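Renters should be told what the cooker costs to run
Morag MacAulay
Wed 10 June

When you rent a flat in Skesstead you are given a good deal of paper. There is the tenancy agreement, the inventory, the gas certificate if there is gas, the deposit leaflet and the energy rating for the building. My last pack ran to forty pages. None of it told me what I would be cooking on, apart from one word in the inventory, which was "hob".

I think that should change. A landlord ought to have to state the type of cooker, its age and its power rating in the advert, before anyone pays to hold the place. It would cost very little and it would settle a lot of arguments that now end up with the letting agent.

People who own their homes tend to find this a small matter. They chose their cooker, or they have plans to replace it. A tenant can do neither. If the hob is slow, dear to run or has a ring that has stopped working, the tenant lives with it for as long as the landlord likes. The cooker is used every day, and in a small flat it is often the most powerful thing plugged in or wired in apart from the shower.

I lived for three years in a flat on Gilmartin Road with solid plates. They took so long to warm up that I stopped cooking anything that needed high heat. They also stayed hot long after I had finished, so I was paying to heat a kitchen that was already too warm. The rent was £612 a month. A flat two doors down, same layout and same landlord, had an induction hob and was let at the same price. I only learned this when I took in a parcel for the woman who lived there.

I would have chosen her flat, had I known to ask. I didn't know to ask, and the agent had no reason to bring it up.

The usual objection is that more rules push up rents. I have some sympathy with that where the rule means building work. A new boiler is expensive and so is rewiring. Writing down the model number of a cooker is a different sort of task. The plate with the rating on it is usually inside the oven door or on the drawer underneath, and the agent is already in the kitchen taking photographs.

Another objection is that tenants can look for themselves at the viewing. In theory they can. In practice viewings in Skesstead are ten minutes long, with other people waiting on the stairs, and you spend the time checking for damp and trying to work out whether a double bed will fit. You can't tell much about a glass hob by looking at it in any case. A ceramic one and an induction one can look the same when switched off. One will work with any flat-bottomed pan and the other will not, and if you own a set of aluminium pans that is a real expense in your first week.
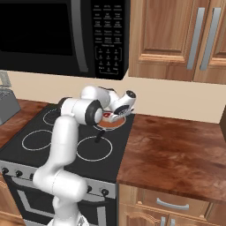 Then there is the state of the thing. An inventory will say "hob, good condition" when what was checked is that it was clean. I have never seen an agent switch on each ring and wait. At Gilmartin Road two of mine did nothing at all, and it took from September to December to get them repaired, partly because I had to show that I had not broken them. A line in the inventory saying that all four had been tested on a given day would have saved three months of emails.

The council's draft letting standard, which is out for comment now, has a whole page on curtains and window restrictors. Kitchens get a paragraph, and that paragraph says there must be "adequate facilities for the preparation of food". A single plug-in ring on a shelf would meet that, and in the cheaper bedsits near Flustden Street it already does.

I would replace the paragraph with four plain requirements. Say in the advert what kind of hob and oven there is. Give the year it was fitted, if known. Test every ring and the oven before each new tenancy and write down the result. Fix a fault within fourteen days, or lend the tenant something to cook on until it is fixed.

I would leave the choice of cooker to the landlord. Some people like gas, some can't stand it, and a basic electric hob that works is fine for most households. I am asking for the facts to be given to the person who will be paying the bill.

Comments on the draft can be handed in at the library or sent to the housing office by post. The form has a box for kitchens on the second page. It is a small box, but you are allowed to attach a sheet.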